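Home Trips Getting Here About Contact

About Bratura

Small trips out of Porkport, on foot and by boat. Going for 13 years now.

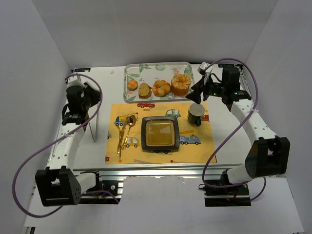
Bratura started as a notice pinned up at the Porkport jetty. One boat, one guide, a hand-drawn map of the coast up to Srour. People wanted to see the blowholes and there was no bus then (there is one now, twice a day, don't count on the second). So we took them. Mornings still begin at our office by the harbor steps, bread and pastries first, a donut with orange frosting if you are quick, then boots on and out the door. The boat leaves at 7:30. It does not wait, the tide is the tide.

What we do

Mostly three routes. Same three since the early days, with changes when the path washes out.

The Srour blowholes. Boat out, walk back. Easy until the last climb, which is loose stone and steep. Best in February when the swell is up and the spray comes right over the path. Bring something dry to change into. The lower platform is closed in rough weather and our guides decide that, please don't argue with them at the rope.

Rurel valley and the old terraces. A full day. Fig trees, dry stone walls, a spring halfway where you can fill bottles. There are 400 steps cut in the rock on the way down to the village and your knees will know about it. Lunch is in Rurel – soup, flat bread, goat cheese, whatever was picked. Vegetarians fine, just say so when you book.

The ridge. 3,310 feet at the top marker. Not for small kids, not for anyone who hates heights. You get the whole coast on a clear day, Porkport one side and the salt flats on the other. Cloud comes in fast, so we start before sunrise and we're usually back down by lunch. Headlamps are at the office if you don't own one.

How we run things

Small groups. We don't do the big coach parties, the paths can't take it and neither can Rurel, it's one street. If a trip is full it's full, ask about the next one.

Guides all grew up on this coast or married into it. They know the paths, the birds, which farmer minds and which one doesn't. Most speak English, a couple speak it better then the rest of us.

Trash comes back with you. No drones over the blowholes, the seabirds nest there in spring and they will leave the eggs. Stay off the terrace walls, even the low ones. Those walls have no mortar and putting one back up takes days.

Where the money goes

Lunch money goes straight to the houses that cook. A share of every ticket pays for path repairs in the valley – last winter that was the footbridge below the spring and a new handrail on the worst part of the steps. The upper section still needs work. We'll get to it before the rains, hopefuly.

Finding us

Walk down from the Porkport bus stop toward the water, past the fish market, blue door at the foot of the harbor steps. Open from 6 in the morning until the last boat is tied up. If the door is shut, try the jetty. Parking is bad in summer, leave the car up top by the school and come down on foot.

Phones don't work in the valley. Tell your hotel you'll be back by dark.

Related
What to Pack for the Ridge
Srour Blowholes: Tides and Boat Times
A Night in Rurel
Porkport Without a Car
Seabirds of the Lower Platform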